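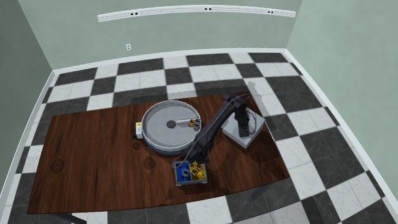 Simulated sorting cell in the Kesness kit, with the arm over the two-part bin and two cups still on the round tray.

Progress report to the Lenihan Fund, January
Prepared by Adwoa Aidoo, Plirnimcombe Training Workshop

Dear all,

Thank you again for your patience over the winter, and for the very kind note that came with the second payment. We have now had the Kesness kit on trial long enough to say something useful about it, and I'm pleased to report that most of it is good news!

As you may remember, the kit comes in two halves: a simulator, where learners build and test a cup-sorting job on screen, and the bench arm itself, which we share with the Trusham site. Joscha Hinrichs has been running the simulator side and has logged 169 complete runs so far, 50 of them set up by learners with no help from him at all (he was rather proud of that, and so were they). The turntable exercise is the clear favourite. People like being able to move the bin, try again and see what the arm makes of it.

We do have a few grumbles. The gripper settings are buried three menus down, the printed guide still describes the old version, and two of our older laptops slow to a crawl once the shadows are switched on. Kesness have promised a revised guide and we are chasing them for it.

On money, we have £800 left in the equipment line. With your agreement we would like to put it towards 5 further simulator licences, so that Trusham can run its own evening group in the spring. Joscha has the supplier's quote and will send it on with the accounts.

With warm thanks,
Adwoa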